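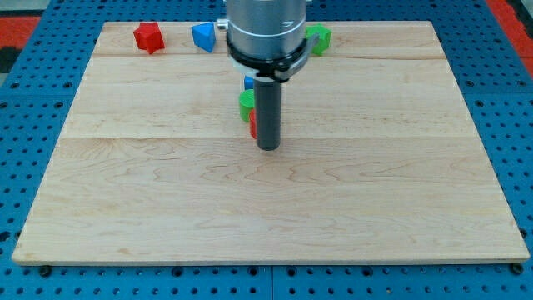
¿Por qué un tablero ancho se hace con varias tablas y no con una sola pieza?

Una tabla muy ancha se mueve mucho con la humedad del aire y se curva con facilidad; si se pegan varias tablas más estrechas por el canto, la deformación se reparte y la superficie queda más plana.

Taller de madera, nivel inicial
Apuntes de la sesión: tableros de arce y piezas de formas
Profesor: Hüsnü Akbulut
Sábado, 11 de noviembre de 2023

1. La madera

El arce es una madera clara, dura y de poro cerrado. En español se usa el mismo nombre para especies bastante distintas, por eso conviene preguntar siempre al proveedor cuál nos vende. En Walczak separan el arce duro del arce blando; en Tamer hay que pedirlo.

Cuando la veta hace ondas se habla de arce rizado. Es bonita, pero difícil de cepillar: la fibra cambia de dirección y la cuchilla la arranca. Mi consejo es cuchilla bien afilada, pasadas muy finas y terminar con rasqueta.

2. Orden de las tablas

Antes de encolar se ponen las tablas en seco sobre el banco y se prueba el orden. No es obligatorio que todas tengan el mismo ancho. En el tablero de esta sesión son tres tablas a lo largo, con una estrecha detrás y una ancha delante, y en la ancha se aprecia mejor el dibujo ondulado.

Marcar la cara buena con un triángulo de lápiz que cruce todas las juntas. Así no hay confusión cuando las manos ya tienen cola.

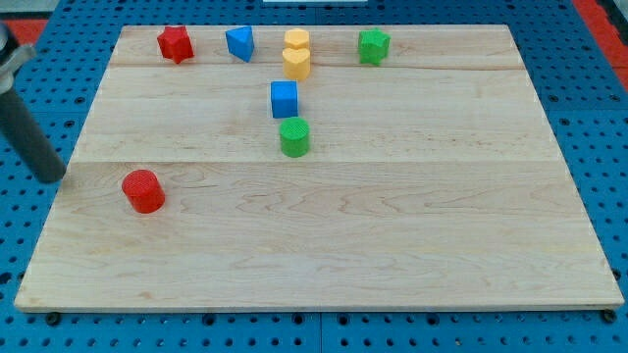 3. Encolado

Cola blanca en los dos cantos, una capa fina y continua. Apretar los sargentos poco a poco, alternando arriba y abajo - si se ponen todos por el mismo lado, el tablero se levanta en el centro. La cola que sale se quita con espátula cuando está como goma.

4. Lijado y acabado

Empezar con la rejilla Asach y seguir siempre la dirección de la fibra. El último grano es 200. Con un grano de 500 la madera queda demasiado cerrada y el aceite no entra bien; este lo guardamos para lijar entre manos de barniz.

5. Las piezas de formas

Para el ejercicio de composición se usan las piezas de plástico del juego: estrellas, corazones, prismas triangulares, cubos. Sobre la madera pálida los colores se distinguen muy bien, también el amarillo, que yo temía que se perdiera.

Cada alumno coloca sus piezas, dibuja la planta a lápiz y anota qué formas enseñan una cara hacia delante y cuáles una arista.

Para diciembre: traer el dibujo de planta pasado a limpio y una muestra de arce de 38 mm de ancho, con una mitad aceitada y la otra sin acabado. El aceite Surko está en el armario del fondo.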